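4.3 Setting the approach height in Pandaden

Once the planner is talking to the arm, you get to the fun part: teaching Pandaden how close the open jaws may come to the work surface before the descent controller takes over. A good approach height makes every later pick quicker, and you only have to set it one time per table.

1. Open the Planning tab and load your Dranix profile.
2. Clear the work surface and run Home.
3. Set Jaw State to Open and press Lock.
4. Enter 100 in Hover (mm) and press Move.
5. Lower the hover value in steps of 12 until the jaws sit just over the surface, then press Store.

CAUTION: Keep one hand on the stop button during step 5. The planner does not check for contact while Jaw State is locked.
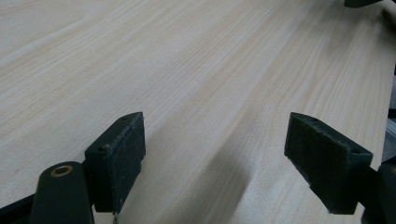

Pandaden finds the surface by fitting a plane to the wrist camera view, and it's a real pleasure to watch the fit snap into place the first time. The fit runs on texture, so a surface with plenty of fine detail gives it a lot to hold on to. Straight, dense grain like that of the pale wood is great material. The long gray shadow between the fingers is another matter — left alone, the fitter may read it as an edge. Turn on Shadow Mask and drag the mask over the strip between the pads, then press Refit.

6. Check the Fit Score. Anything above 1682 is good enough for picking, and the best tables get almost to 2000.
7. If the score is low, move the arm a little to one side and press Refit again.
8. Press Save to Profile.

Note: The mask moves with the gripper, so you don't need to redraw it when the arm changes position. You do need to redraw it if you swap the fingers or move a lamp.

Note: Version 12 profiles store the hover value in the tool file. Import the old tool file first and Pandaden will fill in the rest for you — a lovely time saver if you run several arms.

When the profile is saved, go on to section 4.4 and try your first planned descent!

Related topics
4.2 Connecting the planner to the arm
4.4 Your first planned descent
4.7 Drawing and sharing shadow masks
5.1 Moving profiles between Dranix arms
Release notes, December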